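A Monday at the Custus open day

I'd been meaning to go to the Custus open day for years, and every July something got in the way (a wedding, a leaking boiler, once a wasp sting on the eyelid that I won't go into). This time I booked the Monday off work, put a sandwich in my bag and took the early train. Good decision! I had such a nice day, and I came home with a bag of plastic bits and a sunburnt neck.

If you don't know it, Custus is a big old brick building by the canal that used to make buttons and is now let out to small firms who design or make things. Once a year they all open their doors and you can wander in and bother them with questions. It costs 3 pounds to get in, which includes a cup of tea, and there's a paper map that nearly makes sense. The rooms are numbered in the order they were let, so room 9 is next to room 31, and I walked past the same fire extinguisher so often that I started to say hello to it.

I began on the ground floor because that's where the tea was. Grevix have the large unit at the front and they make drawer runners and hinges, mostly for kitchens. I know that sounds dull, but they'd set out a long bench of drawers you could open and shut, from the cheapest sort up to one that closes so softly you have to look to see if it's done it. People were queuing to have a go. A man in front of me shut the posh one over and over, and then his wife did, and then I did. I asked what a set would cost for my kitchen and decided that my drawers are fine as they are.

Next door was Dewan, who do packaging, and I stayed far longer than I'd planned. They design the cardboard insides of boxes, the folded bits that hold a lamp or a teapot still so that it gets to you in one piece. The young woman on the stand gave me a flat sheet with creases in it and told me to make it hold an egg. I managed it on the second go. She had a whole shelf of old designs going back to when the firm started and she let us take them apart, and I have to say I'll never chuck a box in the recycling again without having a good look at how it was folded first.

Then upstairs, and this was what I'd really come for. Falus are on the first floor at the back and they work on kits: the little bags of parts that come with flat-pack furniture and model sets, and the sheets that go with them. I build a lot of models (badly, but a lot) and I've got strong feelings about instruction sheets. I've been shouting at them since I was nine.

The person showing people round was Gijs Dekker, who was very patient with me. He explained that what they like best at the moment is a layout sheet, a big piece of paper you spread on the table before you start. It's marked out in boxes, and the parts get set out in the boxes, so you can see what you've got before you build anything. It's such a simple idea. My own method is to tip everything on to the carpet and then crawl about, and there's a gap under my radiator that must hold half a steam engine by now.

He took us through to the room where they try the sheets out. The table in there is black with a black curtain behind it, and the paper looks terribly bright lying in the middle, with all the little blue parts on it. The printing was much fainter than I'd expected. I'd have gone for thick lines, personally, but Gijs said that heavy outlines fight with the parts, and that you only need enough of a line to tell you where one box stops and the next begins.

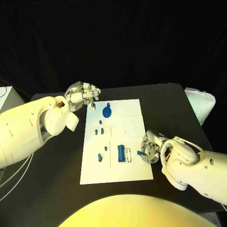
I asked why everything was the same colour and he said that was the whole point at this stage. If the pegs were red and the blocks were green you'd sort them by colour without thinking, and they'd never find out whether the shapes were easy to tell apart. With the lot in blue you've got to look properly. There was a round disc with a short peg sticking up from it, and a part like a bolt with a rounded top, and small pegs that I would certainly have muddled up at home. The pair of little blocks standing side by side in their own box pleased me no end, they looked so tidy.

I did wonder about making the parts lie flat, seeing as the ones I looked at were mostly standing on end. Gijs said they go back and forth on it. Standing up, a peg takes less room and you can see the top of it, but one knock of the table and it's over. Lying down, it rolls. A lady behind me said her grandson would have the whole lot up his nose either way, and we moved on.

What I hadn't thought about is how much arguing goes into the order of the boxes. Do you put the parts in the order they'll be used, or do you put the similar ones together? Gijs is firmly in the first camp. He reckons most people start top left and work down as if they were reading, so the first thing you need ought to be waiting there. His colleague prefers to keep like with like and let the builder choose, and the two of them have clearly had this out many times (you could tell, they were finishing each other's sentences and not in a friendly way). I'm with the colleague, I think. I never follow the order anyway.

After that there was a table in the corridor where visitors could try it for themselves, with an older kit and a paper sheet each. We had to build a small crane. I sat next to a retired postman who beat me by a mile. The sheet did help, though! I didn't lose anything, and I spotted straight away that I'd picked up the long pin when I wanted the short one, because the wrong box was empty. At home I'd have found that out at the very end, with the glue on. They let us keep the crane and gave us a bag of spare bits as well, so mine is on the kitchen windowsill now, leaning slightly.

I had my sandwich on the canal wall after that, with my shoes off, and that's where the sunburn happened. There was a van doing chips and the queue went right back to the gate. Somebody told me they'd had 200 people through before lunch and I can believe it, as the stairs were quite a squeeze by then.

In the afternoon I did the talk on the history of the button works, which was meant to last an hour and went on for 90 minutes. It was good, but the chairs were hard and the projector kept going to sleep. The best part was a tray of old shell buttons going round the room, each kind in its own little compartment, and of course all I could think about was Gijs and his boxes. Somebody had put one button back in the wrong place and I moved it. I hope that was allowed.

I'd meant to see the bookbinders and the people who repair clocks too, but they're both on the top floor and my knees had had enough. Next year I'll start at the top and work down. If you're going, the lift is tiny and slow, so take the stairs if you can manage them. The toilets are behind Grevix and there are only 2, so don't leave it too late. Tea is better in the morning, before the urn's been sitting. Take cash for the gate as well, the card machine was playing up when I got there.

The day after, I got out a big sheet of lining paper and a ruler and drew boxes on it for the tram I've had half finished since Christmas. I went a bit over the top and labelled every one. It covers the whole dining table and we've been eating on our laps since, but I've found both the missing wheels (radiator), and the doors are going on this weekend.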